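Filed under: Automation / Notes from Members

Can the machine put away the dishes yet? A small answer from a test tube rack

Every month somebody writes to this newsletter with the same question. When will a robot empty my dishwasher, fold my towels, clear the bench at the end of the shift? I have been asked it by my neighbor, by my dentist, and two times by people who own workshops and would like to spend money on it. For a long time I answered "in ten years" because it was polite and it closed the subject. This spring I decided to look for a better answer, and I went to spend some days with the small automation group at Niden, in the old dye works by the canal in Skiltimside.

Gilberto Ayala leads the group. He worked before in packaging, where the machines are fast and the boxes are always the same box. He told me that he does not like the question about the dishwasher. "It is too big," he said. "Ask me about one thing on one table." So we talked about one thing on one table, and in his case it is a rack for test tubes.

The rack was the idea of Paucar, a company that runs a small water testing service and has no more than eight employees. Their people lose a part of each morning to work which is not chemistry: bringing out racks, turning them the right way, carrying them to the sink, putting them back on the shelf. It is housework, only it happens in a laboratory. If you have ever dried a dish drainer and looked for where to put it, you know this work already.

I expected that the difficult part would be the tubes. Gilberto's opinion is different. For him a tube is a friendly object, round and stiff, and it goes into a hole. The rack is mostly air. It has openings on the top, more openings under them, and thin plastic between. A person takes it without thinking, with two hands, or with one hand when the other holds the coffee. An arm with two fingers must choose one place to take hold, and many of the places that look solid to a camera are holes.

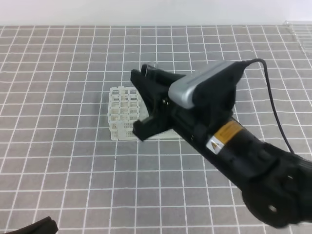

What a person does in two seconds

I tried to write down what I do myself when I move a rack from the table to the shelf. I see it. I know, from some corner of my eye, which way its long side goes. My hand opens to the right width before it arrives. If I touch it badly, it slides a little, and I correct my fingers without stopping. Then I lift, and the weight tells me if there is something inside.

Each of these is a separate problem for the machine, and the problems do not wait politely for each other. When the long side is turned in a way the program has not met often, the fingers can come in at a bad angle. They push where they should hold. A pushed rack is now in a new position, so the plan which was made a moment ago is old.

The group works from demonstrations. A person guides the arm through the job, the program studies these attempts, and later it must do the job alone. For the rack they began with 30 demonstrations and were disappointed. The arm had learned to go to the middle of the table with great confidence, also when the rack was somewhere else. Gilberto now thinks that up to 1,000 would be needed before he would leave it alone with real samples, and he says this number without joy.
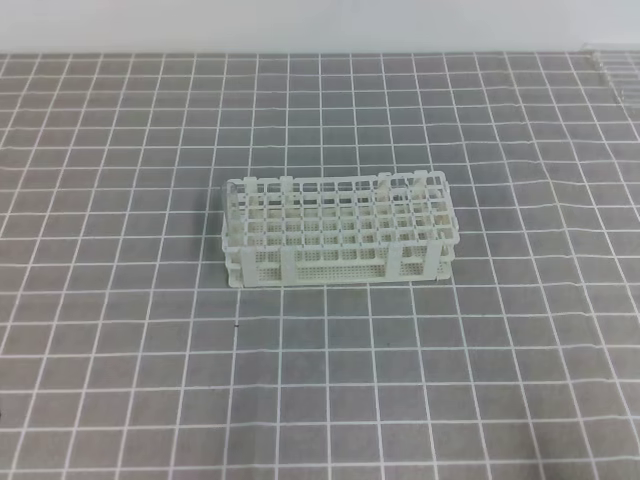
I asked him why not simply fix the rack always in the same place, with two pins and a mark. He laughed, because this is exactly what he did for 12 years in packaging. It works very well and it is cheap. But then a person must come and put the rack on the pins, and this person could as well put it on the shelf. In a factory which makes one product, you can build the room for the machine. In a kitchen, or in a laboratory with three tired technicians, the machine must accept the room.

And the room has its own character. Cloth makes wrinkles. Clear plastic is a well-known trouble for cameras, as they see the thing behind it and the thing itself mixed together. White plastic in front of a white wall is also not a gift. None of this would disturb my grandmother for one moment.

There is a second camera question, which I did not know before. A camera that stands at the side of the table has a good general view, but at the important moment the arm can come between it and the object. A camera at the wrist comes along with the fingers and sees from near. The price is that it sees only a piece. When it is close, the rack does not fit in its view anymore, and the program must remember or guess where the rest of it is. 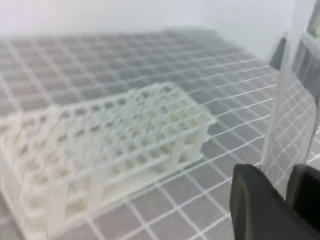
The rack from the wrist camera, with the gripper at lower right.

So, can it do the chore?

My careful answer is: one chore, on a good day, with a person near. The people at Falov, who sell used arms to small shops in our region, say the same when you ask them after the sale and not before it. They have customers who are happy with an arm that loads one machine with one part. They have other customers who bought an arm for "general help" and now hang their jackets on it.

For the shop owners among our readers, I would propose a simple test before you spend anything. Choose the job. Do it yourself 30 times in the normal disorder of a working day, and each time write one line about what was different from the time before. The bin was turned. The lid was on. Somebody left a glove inside. If your list stays short, telephone somebody like Gilberto. If it fills the page, keep your money for now and maybe buy a better shelf.

Paucar has not ordered anything yet. Their technicians still carry the racks by hand in the morning, and one of them told me she does not mind it, it is when she listens to the radio. The group at Niden will continue with the rack until the summer. After this they want to try the same work with the tubes inside, and Gilberto has promised me that for the first week the tubes will contain only water.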